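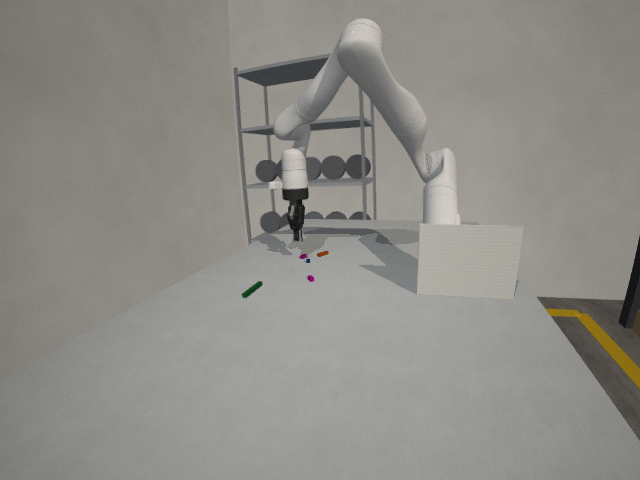 White arm, long gray table, black gripper just above the surface.

1/ I have now been to 154 potlucks in the same building in Kastham. I know the number because I write down what I brought, so as not to bring it again. I have brought it again. Some notes on the potluck as a way of life, in no useful order.

2/ The sign-up sheet is a work of fiction. People write "salad" the way they write "fine" when you ask how they are. "Salad" has meant a bag of spinach. It has also meant pasta, cold rice, and once a bowl of chopped candy bars with apple in it, which was gone before I got a plate.

3/ The candy bar thing was Myrtle Kapoor's. She would like it known that there were three kinds of apple in it and that it's a family recipe. I've asked which family.

4/ Everybody thinks the danger is too many desserts. The real danger is hummus. There was an evening in January when it was hummus from one end to the other, a kind of beige coastline, with one plate of carrots trying to service the whole region.

5/ If you sign up for "bread," you have signed up for bread and a knife. I don't make the rules. (I made this one. I tore a sourdough apart by hand in front of my landlord.)

6/ A word about serving spoons. You will arrive with your good one and go home with a slotted plastic one that has melted on one side. In time it will become your good one. Somebody out there has my mother's ladle and I wish them soup.
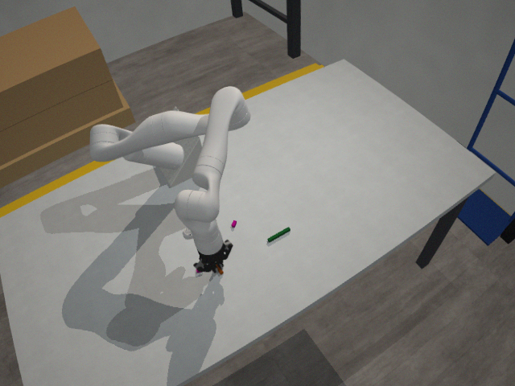 Far left side of a big pale table, arm stretched out toward a few small things.

7/ On reaching: it's allowed. Passing dishes around a long table sounds gracious and means the potatoes travel at the speed of whoever's telling the longest story. Stand up, lean over, get your potatoes, sit down. Sleeves are your own problem.

8/ Rostyslav Kravchuk disagrees with me on this. He was raised in a house where you asked for the salt and then waited for it like a visa. He's a better person than I am and his food is always cold.

9/ Where you put your dish matters more than what's in it. The first spot gets wiped out by people who don't know what's coming. The last spot gets a pity spoonful on top of a full plate. You want to be about a third of the way down, next to something ugly.

10/ I have been the something ugly. Lentils photograph badly and they don't do much better in person.

11/ Label your dish. Not with a name like "Sunset Bake." With what's in it. Salatamu — sorry, Salamatu Dogbe, I can spell, my thumbs can't — puts out a card listing every single ingredient, down to the brand of stock, and people who can't eat nuts follow her around like ducklings.

12/ Meanwhile my card said "spicy?" with a question mark. This was felt to be unhelpful.

13/ Store-bought is fine. Say it with me. Antunes, on the corner of Weluneck Street, sells a tray of little custard tarts that beats anything I've ever pulled out of my own oven, and I've stopped moving them onto my own plate to pretend. Mostly stopped. I still lose the box.

14/ The worst thing you can do with a store-bought item is apologize for it the whole night. We were happy with the tarts. Now we have to comfort you about the tarts.

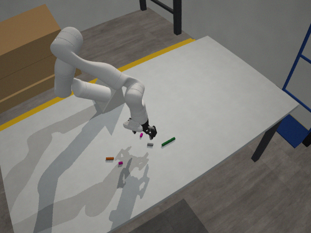
15/ Same goes for homemade, by the way. Nobody has ever enjoyed a casserole more after hearing it usually comes out better. Put it down and walk away from it.

16/ Hot food. You have been told it will stay hot if you wrap it in a towel. It will stay hot for the length of the drive, then sit at room temperature for an hour while people find chairs. Make something that's good lukewarm. Most things that are good lukewarm have vinegar in them. Follow the vinegar.

17/ There are always fewer chairs than people, even when we put out 30. I've never understood where they go. I do know Stepan Panasiuk puts his coat on one, his bag on the next, and his hand on a third "for Anqi," who eats standing up.

18/ Anqi Tan, for the record, has never asked for the chair. She says you get to dessert faster on foot. She's right, and I have the crumbs of evidence to prove it.

19/ Kids will eat rolls. You can put out whatever you like, in whatever cheerful shapes. They'll eat rolls, and then they'll go under the table, and at some point one of them will come out the far side with a roll you've never seen before.

20/ Somebody asked what dindura is. It's what we call the thing you make at home later from everyone's leftovers in one pan, named after the street where Rostyslav lived when he first did it to us. The Dindura has no recipe. It does need an egg. It does not need the fruit salad, Rostyslav.
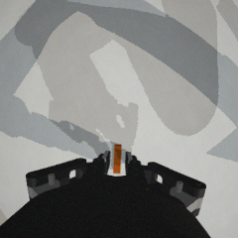 21/ Leftovers, continued. Take some when you're told to take some. Saying no three times is very polite and leaves the host alone at midnight with a gallon of coleslaw. Bring a container. Bring one you don't love.

22/ Do not take home someone else's leftovers while that someone is in the bathroom. I'm only going to say this once, in public, to a person who knows about the dumplings.

23/ Washing up: there's a sink, it fits two people, and five will try. If you can't get near the water, dry. If you can't dry, take out the trash. If you can't do any of those, please don't stand in the doorway telling us it's a shame there isn't a dishwasher.

24/ Masking tape on the bottom of your dish with your name on it. I've been saying this for years, and I own two lids that fit nothing in my kitchen.

25/ New people: come with chips. I mean it. Chips are always eaten, they need no spoon, and you can show up late with them and be treated as a hero by the hummus coastline. Work your way up to a casserole once you know where the outlets are.

26/ Several replies asking for the candy bar salad. Myrtle says green apples, red apples, and "the other ones," and that you'll know when it's enough whipped topping. I asked for an amount and she looked at me with great sadness.

27/ Next one I've signed up for "salad." Could be anything.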